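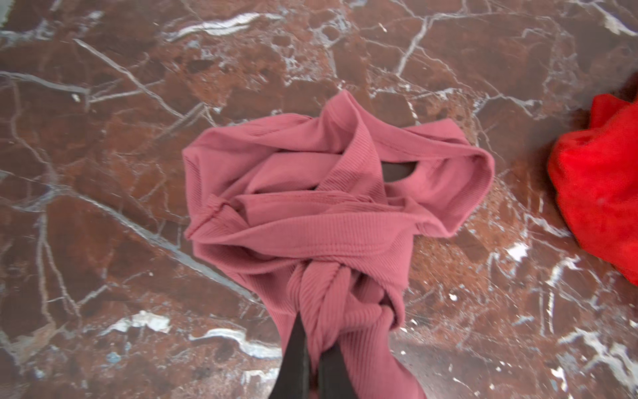

## Folding notes, March – ribbed pink piece

Love this knit! The ribbing is so fine that every crease shows up as a line you can follow, even when the whole thing is bunched in a heap. Plan for the Rallora folding sheet:

- find a hem first, then open it out along the ribs
- smooth toward the seam, never across it
- fold in half, then in half again, 30 seconds tops

The marble is great for this – dark enough that pink and red both stand out from it.
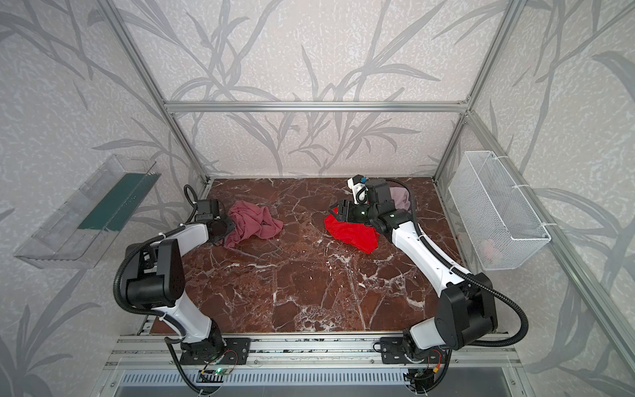
*Marble top, pink at back left, red right of center.*

Red is a different animal and I want a proper go at it too. It needs its own corner of the slab, so the pink has room to spread out. For the pink I keep coming back to the rolled hem as the place to start.

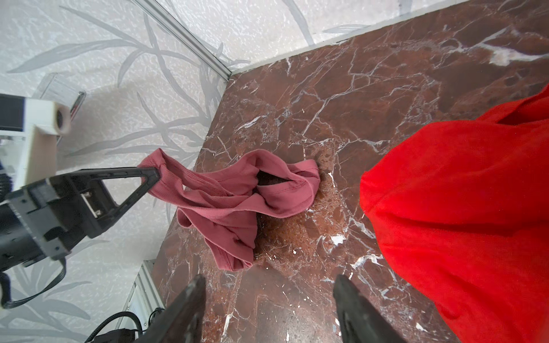

Once the hem is straight the rest should be easy to square up. Try 2 folds against three next, pink first.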